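Reviews > Broadcast Technology > Playout and Automation

Review: Skelon playout server after one season at a regional sports channel

By Blažena Krajčí
January

Print this page | E-mail this article

I work in the transmission department of a small sports channel which shows mostly handball, ice hockey and athletics. We bought the Skelon from Hiltden before the autumn season, to replace two older playout machines. I promised to write about it when it had been on air long enough, and now it has.

The Skelon is sold as "channel in a box". It takes the playlist from the scheduling system, plays the files, switches to the live feeds, puts the logo and the score graphics on top and gives one output for the transmission. Our version has 6 channels, of which we use four. Two stay free for the weekends when matches run at the same time.

Installation

Hiltden planned one day for the installation and it took three. Most of the delay came from our own network, I must say this fairly. The import of our old playlists was slower work. The converter reads the usual formats well, but it lost all our secondary events, so every logo change and every sponsor board had to be entered again. We had 115 templates for this. If you come from the Lykkegaard automation, as we did, ask for the newer converter before you sign anything. We received it two weeks too late.

Daily work

The operators like it. The playlist window is clear, the letters are large enough to read from the second row, and the next three events are always visible. The colours can be changed, which helped a colleague who does not distinguish red and green well.

Sport is difficult for automation because a match ends when it wants. In the Skelon you put a "hold" on the live event and everything behind it waits. When the operator releases it, the system calculates the rest of the evening again and shows which items no longer fit. With our old machines this was done on paper. During one hockey match with overtime and penalty shots we had to move the whole evening, and the new list was ready before the studio had finished the interviews.

Less good is the search. We have 520 clips in the short-form library and it finds them only by the beginning of the title. If you type the second name of a player you get nothing. Hiltden knows about it, and the answer since October is "in the next version".

Picture and sound

We send HD and for some events UHD. The conversion upwards is clean, also on ice, where cheap converters make a kind of moving snow around the puck. The sound stays together with the picture, but the loudness correction reacts a little late after a loud arena. We compared it with the separate Graltance unit that we already own, and we kept the Graltance in the chain.

Reliability

The log for the season shows 166 live transmissions. Two had a fault which the viewer could notice: once a black picture of four seconds when switching to the backup feed, and once a score graphic which stayed over the advertisements. The first was repaired with an update. For the second we still have no explanation.

Support answers by telephone until ten in the evening, and on Saturday too. After ten you write an e-mail and wait, which for sport is not enough - our late matches finish after eleven.

Would I buy it again? Yes, for a channel of our size, but I would negotiate the support hours first and I would test the search with my own clips.
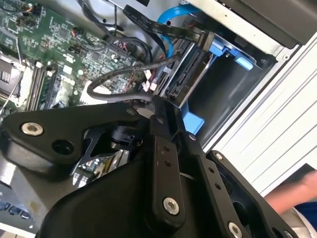 Price and licences

The price depends on the number of channels, and UHD is a separate licence for each of them. The graphics module is included. Training for operators is not, and we paid for two days of it. One would have been enough for those who had worked with automation before.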